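Nomisent Home Arm Pair – Set-up Guide
Section 5: First movements and your practice area

By now both arms should be bolted to the chest plate, the Cassim hub should be showing a steady light, and you have very likely earned a cup of tea. Do have it before you carry on. The first movements are the most enjoyable part of the whole build, but they do ask for your full attention, and a tired builder with a live arm is never a happy combination.

5.1 Choosing the practice area

1. Clear a patch of floor with plenty of room for both arms to swing out fully to either side. A hard, level floor is best – rugs tend to catch the fingertips.

2. Keep one hand near the stop switch and ask anybody else in the house (pets included) to stay out of reach.

3. In the Jotdale app, open Motion and set the speed limit to 24. You can raise it later on, once you and the arms have got used to one another.

4. Press Home and let both arms settle before you touch anything else.

CAUTION: Never reach between the fingers while the hub light is on, even if the hand seems to be quite still.

5.2 The small-object grip

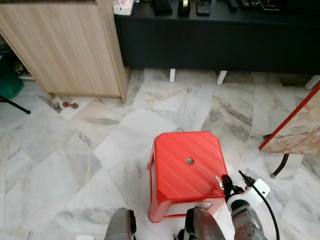
Grip force is the setting that most people want to fiddle with straight away, and we do understand! Please begin at 300 and go no higher than 400 in this section, as the finger pads need a little use before they give their best. A flat metal key makes a very good first object, and a plastic stool is a handy height to work over, though one with a ribbed top like the red one will let small things settle at odd angles. Bring the fingers in slowly, close them on the key, and stop.

5. Hold the grip for a slow count of 5, then open the fingers over the stool.

6. Repeat with the other hand. If one hand closes noticeably later than the other, go back to Section 4 and check the finger cables.

NOTE: Shiny objects can confuse the Gasteck fingertip sensors under strong lamps. Turning the lamp away usually puts this right.

5.3 Cable slack 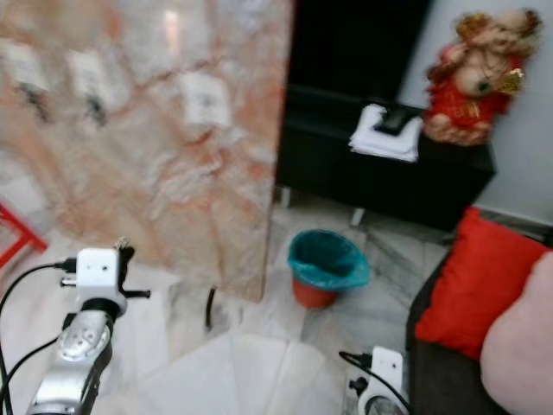 Wrist cables cause more letters to our help desk than everything else put together, so do be generous with your time over this step. With the power off, lift each arm by hand through its full travel and watch the loop as you go. The black cables should curve freely up to the white module and follow the silver housing down, with enough slack that nothing pulls at the plug. If a loop goes tight, loosen the nearest tie, ease a little more cable through and fasten it again.

7. Switch the power back on and run Slow Sweep from the Jotdale app.

8. Listen for ticking or rubbing. A soft hum is perfectly normal.

5.4 Working near larger items

Once the sweep runs smoothly you may bring the arms closer to furniture, panels and the like. Move up to a large item in short steps and pause after each one – the wrist module sticks out further than you might think, and it is nearly always the first thing to bump.
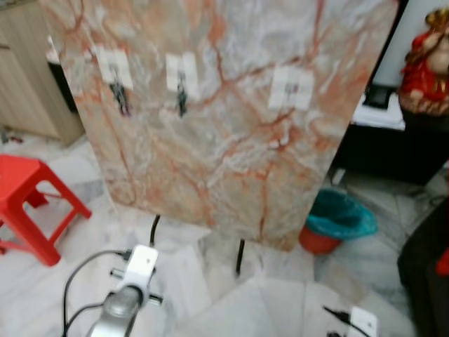

9. When you are content with the distance, press Save Position and give it a name you will recognise next week.

10. Back the arms away the same way they came, press Home, and switch off at the hub before you leave the room.

CAUTION: Do not let the arms push against anything that could tip over.

Guide last revised December 18, 2025. Section 6 covers two-handed lifting.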